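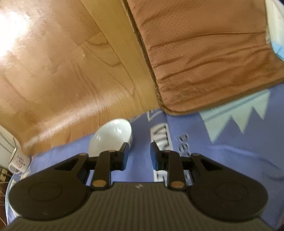 Open gripper beside the egg-shaped object, blue cloth.

To: Vulosow list
From: Imke Rothe
Date: 8/22/24
Subject: Re: Flindari task, student entries

Members of the student section are asked to note the following in response to Henrik Sauerland's message, which is quoted at the end.

The Flindari task remains in the program for the coming term. Each team will work with hand-held grippers on a soft surface, and each may submit up to 300 recorded attempts. Teams that registered under the Skudgate rules in February do not need to register again. Attempts with the small bowl are scored separately from those with the egg-shaped object, and the two sets should be uploaded in different folders.

Team leaders are reminded to check the pivot pins before every session. Replacement finger pads may be requested from the Tiedemann workshop, using form 633. 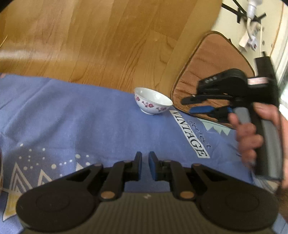

Henrik Sauerland wrote:
> The section has not been told whether two students may
> work on the cloth at the same time. Our team would prefer
> to do so, and the present rules say nothing on the point.
> I would also ask that the deadline for uploads be
> confirmed in writing.

Two students may work at the same time, provided both names are entered in the log. The deadline will be sent to team leaders in a separate message.

Imke Rothe
Student Section, Vulosow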